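Soap, seven weeks on

When Usha Shetty asked me in February what I'd be working on this year, I said "slippery things" and she laughed, and then she gave me the small bench at the Falbridge end of the lab and told me to get on with it. So this is my turn in the newsletter, and I'm afraid it's mostly about soap.

The question behind Tuhiwai (that's our project name, and no, I didn't choose it) is a simple one. If a person does a small household job while holding a gripper in each hand, and the grippers keep a record of every movement, how many goes do you need before a robot arm can learn the job from that record alone? No joystick, no arm in the room while you're collecting, just somebody at a table doing the same little thing over and over. Our little thing is moving a bar of soap between a soap dish and a clear tray.
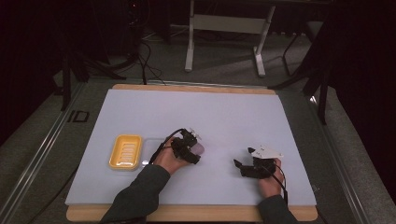
We'd planned on 2,000 goes and we've now done all of them — my wrists would like that noted. Kazue Minami did most of the afternoons and I did most of the mornings, and you can tell us apart in the recordings straight away. Kazue comes in low and slow and closes late. I come in fast, from too high up, and then fuss about at the end. We worried this would muddle the training, so we trained one version on Kazue's goes, one on mine and one on the lot, and ran each of them for 60 tries on the arm.

The mixed one won, and by more than I'd have bet! It dropped the soap 7 times. The one trained only on Kazue's goes dropped it 11 times, and mine did worse than that, and I'm choosing to leave the number in the report where only the keen will find it. Our best guess is that the fussing helps. All my little corrections show the arm what to do when the grip isn't right yet, and Kazue hardly ever needs to correct anything, so there's not much of that to learn from.

The other surprise was about where the fingers close. Soap bars aren't bricks. They have curves and a waist, and a finger that lands on a curve tends to push the bar round before it gets hold of it. 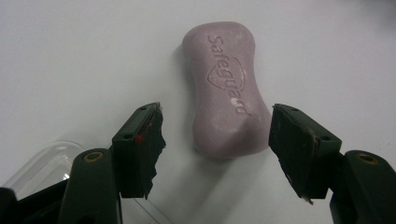
Most of the drops began with a grip near one end, with the bar swinging as it came up. When the fingers closed on the narrow part the lift was nearly always fine. We never told the arm to look for the narrow part, and neither of us was aiming for it on purpose either, at least not at first, but the mixed version had clearly picked it up from somewhere. I went back through a pile of recordings and we do both drift towards the middle as the weeks go on.

A word about pads, as a few of you have asked. Foam grips well and wears badly. We're still on foam for now, and I'd rather change a pad than lose the grip, but Fundix are sending us a rubbery sort to try and I'll compare the two on the same job before we touch anything else.

Next up is a different shape of bar, with no new goes recorded at all, to see how much carries over. Kazue thinks plenty. I think we'll be picking soap up off the floor for a week. If you'd like to watch, we're doing the first runs on Wed 28 October in the Someo room, after lunch, and there's space for a few people along the back wall. Drop me a line first so I know how many chairs to find.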